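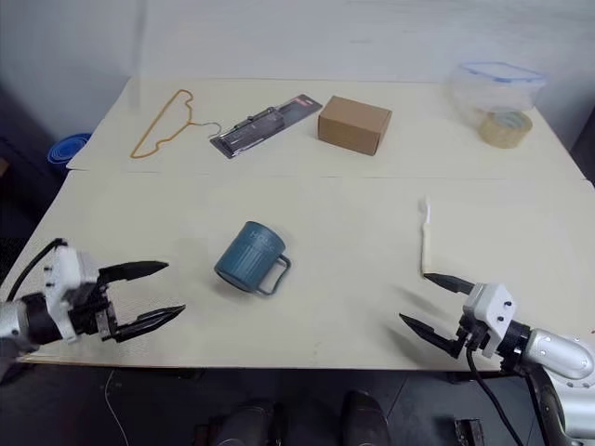

Research > Papers > Household Clutter > Section 2

2. Things without a home

Figure 2. Mixed household items on a table, among them a clothes hanger, a mug, a toothbrush and a roll of packing tape.

We were lucky, and a little humbled, to have 83 households in Florcombe open their doors to us in May (and put the kettle on, more often than not!). Most people could tell us right away where a mug belonged, but tape was another story, and the talk about it often ran on well past the hour we had planned.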